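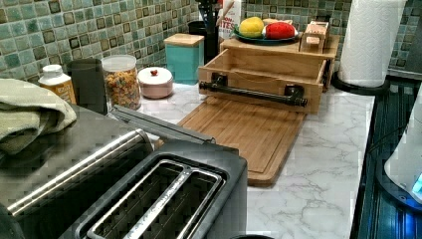 Bamboo bread box drawer goes stale or moldy, where should it sit relative to the toaster?

Asked 15 March 2022
Viewed 274 times

I have a bamboo organizer of the bread box type, with one front drawer on a pipe handle. It stands in the middle of a marble counter with the toaster near it. The toaster is a two-slot model and gets used every morning. Bread in the drawer molds in four or five days. The same loaf left in its bag on top of the refrigerator lasts a week. I also keep a plate of fruit on top of the organizer.

Questions are whether heat from the toaster is enough to matter, and whether the drawer should be lined. I would like to keep the layout as it is. Moving the canisters means moving the utensil holder, and the outlet is only on one side.

Edit: the bread is supermarket sandwich bread, kept in its plastic bag with the clip on. The kitchen is unheated at night.

3 answers

Answer 1 (accepted), score 8

Toaster heat is a minor factor at normal use. Most of it goes straight up. What you probably have is moisture held in the bag. A bagged loaf in a closed drawer has two barriers and the air in it does not change. If the room cools at night, water condenses on the inside of the plastic and the crust stays damp.

Do this in order:
Take the drawer out, brush out the crumbs, and wipe it with white vinegar on a cloth. Do not soak bamboo, the glue joints open up. Leave it out overnight to dry.
Check the back panel for vent holes. The Skellirero box I own had none. I drilled 2 with a quarter-inch bit and sanded the edges.
Store the loaf in a paper or cotton bag. It will dry out a little sooner but should mold later.
Leave a hand's width between the back of the box and the wall.

I would not line it. Paper towel is fine if you change it with each loaf. Silicone mats trap crumbs underneath.

Separate point: keep any towel off the toaster, including when it is switched off. Levers get bumped. A hook inside a cabinet door does the job.

Comment: Back panel is solid. Will drill. Vinegar smell was gone by the next day.

Answer 2, score 2

Move the fruit. Ripe fruit puts off ethylene gas and that spoils bread. I moved mine and had no mold since January.

Comment: Ethylene ripens other produce. It has no real effect on a baked loaf. Bruised fruit can carry mold spores, so check it anyway.

Answer 3, score 0

Get a Foveso enameled steel box, bamboo is no good for bread. Or just freeze it and toast from frozen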